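From: Hafþór Lund
To: leltham-households
Subject: Re: Kitchen things for the August swap

Evdokia Deligiannis wrote:
> I have two boxes of mixed dishes from the Van Loon house and no
> idea how to sort them. Some are plastic, some are metal, some are
> proper plates. Do you want them stacked by size or by type? Also,
> do we still take pieces with worn prints? Last year somebody on
> the desk turned them away.
>
> Evdokia

Hi Evdokia,

By type, please. The shelves at Leltham are narrow, and people looking for plates don't want to lift bowls off them first. We still take worn prints. Chips and cracks are the only things we turn away, and whoever was on the desk last year had the old sheet.

I have the same kind of mix at my place. One stack went bowl, bowl, plate: a big gray-blue plastic one with rings on the inside and a faded peach print, a dark metal one with a glossy black rim, and a white plate with a scalloped edge and a bit of pink near the rim. Those will go in three different boxes. 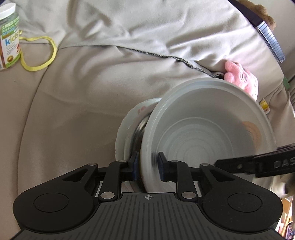 What goes where

1. Plastic bowls and cups. Any color, faded is fine. Large bowls at the bottom, and don't push them together hard or they stick.

2. Metal bowls. Keep these away from the plates. Last time we had black marks on a whole row of white ones and it took me an evening to get them off.

3. Plates. Stand them on edge in the box with newspaper between them. Scalloped ones can go with the plain ones. Sets stay together with string, and please write the number of pieces on a slip.

4. Lids. Only if you have the thing they belong to.

The Censka crates are in the hall closet if your boxes are too soft. They hold more than you would think, but a full one of plates is too heavy for one person, so stop at half. Inia has the key until noon and after that it's with me.

On the numbers, we put out 429 pieces in the spring and 58 came back to us at the end, mostly lids and odd saucers. I have 736 labels left, so there is no need to buy more. One label per set is enough.

Can you tell me if you need the van for the Van Loon boxes? I can come by after 2 with the back seats down.

Hafþór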